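May 14, 2019
Two-arm table cell, Plovow bench - upkeep and set-up
Entry by Salma Badawi

The cell was taken out of service at the start of the session so that the left gripper could be checked. The right arm was left powered throughout. The cycle counter stood at 1,144 when the entry was opened, of which 269 belong to the present set of finger screws.

The left fingers were removed, wiped and refitted. One screw had backed out by half a turn and was replaced from the Gilard box. Both fingers now close evenly on the 26 mm gauge. The right fingers were measured with the same gauge and required no work.

Plate-wiping layout, teal tray in the middle of the table and red tray to its left:
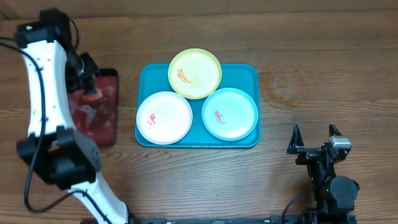
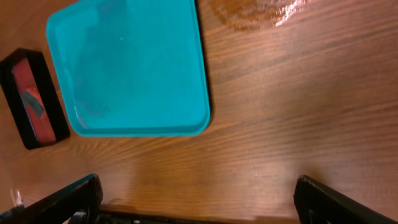
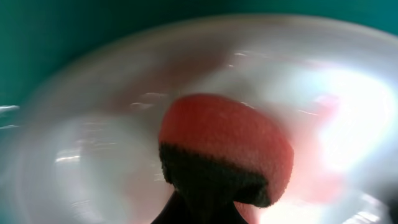
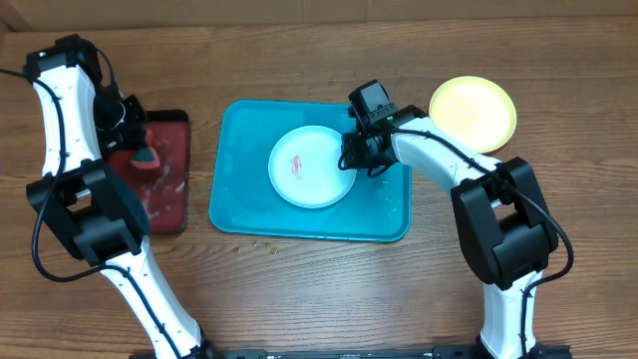

The position of the red tray is to be confirmed against the drawing in the Jayawardena folder before any programme is started. In February it was set down by eye and the left arm reached its joint limit twice.

Water on the wood is to be dried with a cloth at the end of each session, with particular attention to the area next to the mounting rail. Cable connectors at the base are to be inspected at the same time. The left cable loop should hang free of the elbow through the whole range of movement; the clip was moved one hole higher today and the arm was run for 60 slow cycles without the cable catching.

Wrist camera lenses: clean with the dry Hustero wipes only. The damp ones leave a film.

Outstanding - the left elbow makes a faint click near full extension. No change in position error was recorded. Spare housing screws have been ordered.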